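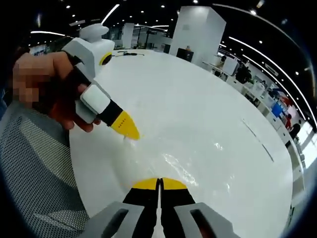 2. Planning and budgeting a two-gripper station

Reading time: 3 min
Filed under: Set-up Guides / Before You Order

Complete this section before you send an order form. It covers one station with two Onik hand-held grippers, one for each hand. Mounting on a Dalen arm is covered in section 5.

2.1 Table and floor area

1. Choose the table first. An existing office or meeting table is acceptable if it does not rock under hand pressure. A round or oval top can be used.
2. Check the finish. Glossy white tops return bright streaks from ceiling lights into the gripper cameras. If the table cannot be changed, budget for a matte mat.
3. Allow space for a chair on each side in use. Mesh office chairs are adequate. Chairs with fixed arms limit elbow travel and should be left out of the plan.
4. Keep cables and power blocks at the far side of the table, outside the reach of both grippers.

Note: In an open office, plan the station so that the operator's back is not to a walkway. Notify staff at nearby desks before recording starts - they may be visible in the background.

CAUTION: Do not place the station where a door can swing into the operator's arm. Finger pads are not covered by warranty against impact.

2.2 Items to order

5. Enter two grippers on line 1 of the form. Left and right units have the same part number.
6. Add one spare set of finger tips per gripper. Tips are a wear item and are sold in sets only.
7. Add a monitor and a floor stand if the site has none. The stand must hold the screen clear of the table top.
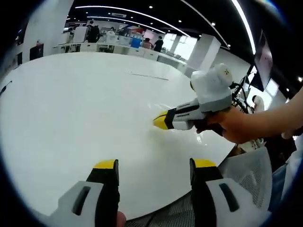
8. Add storage. One station fills about 400 GB in a full working day at the default setting.
9. Add the Telteveo license. It is charged per station, and a second gripper does not change the price.

2.3 Setting the budget

10. Reserve $3000 for the first year, apart from the purchase price. This covers tips, storage and one calibration visit.
11. Add 15 percent if the site is outside the Sokex service area.
12. Request the quote in writing. Quotes are valid for 33 days - orders placed after that date are priced again.

Note: Orders for delivery in December must include a named person to receive the goods. Units returned by the carrier are charged for shipping both ways.

CAUTION: Do not buy third-party batteries to reduce cost. Their use voids the warranty on both grippers in the set.

Section reviewed by Sveva Grasso, 26 Apr 2023

Related sections
Unpacking and first power-on
Calibrating the gripper cameras
Replacing finger tips
Mounting on a Dalen arm
Service area and visit rates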